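Buying a two-arm mobile robot for a bathroom trial, what do I budget for first?

Róisín Ní Bhriain
28 September 2021

Small supported housing charity, one bathroom and the kitchen bit next to it. We've only got as far as the simulator, Usico set it up for us. Got a quote from Plarkimard for the robot side, 2,994 a month to lease, arms and base in, grippers "from" 89 extra. From what?? Application goes in Febuary so I need a figure I can defend.
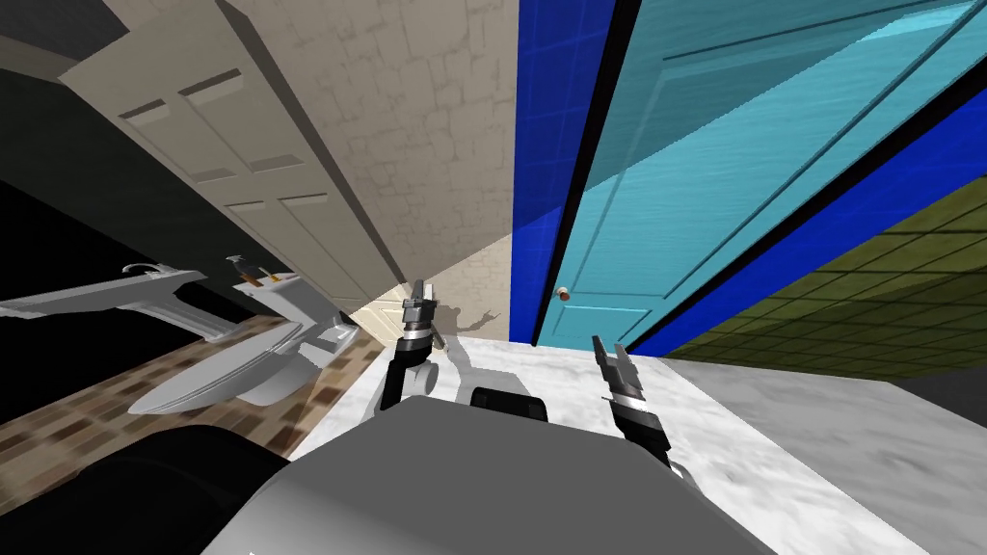
Main worry is paying for the fancy grippers when the plain two-finger ones might do. Also doors. Panelled ones, round knobs, cupboards with little knobs. And is simulator time a proper budget line or do people hide it under training?

Moriarty

Own line for the simulator. Funders do ask. And get lease length in writing, ours was quoted on 5 years and we wanted 4, completely different price.

Round knobs are a pain, price up lever handles before you spend anything on fingers. Same with floor changes, tile to marble or whatever, any lip at all and the base needs checking.

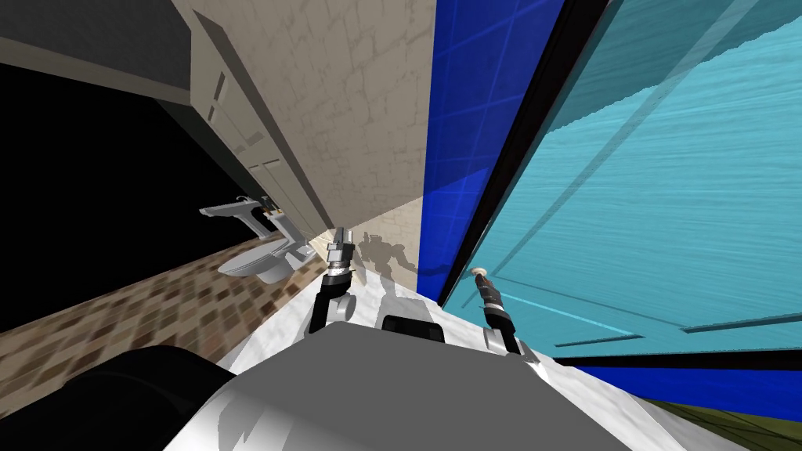
Menden reckons the lever handles are a waste of money, and that a softer pad on the fingers does the same job for less. Not tried it myself so cant say. Ask for a loan pair.

Menden

Yes pads first. My order for the budget, rough:

- Lease plus delivery plus insurance. Insurance gets forgotten every time.

- Grippers, one spare set. Ask what small jars and cupboard knobs they've been tried on, get an answer per item. 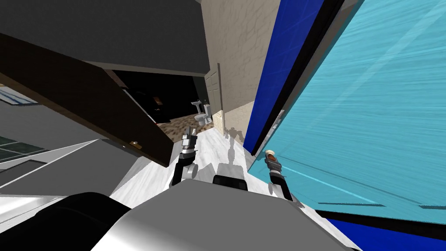
- Simulator hours. Ask if changing the room layout costs extra, it did for us.

- Staff time for whoever is stood next to it. Biggest line on ours by a mile, put it in now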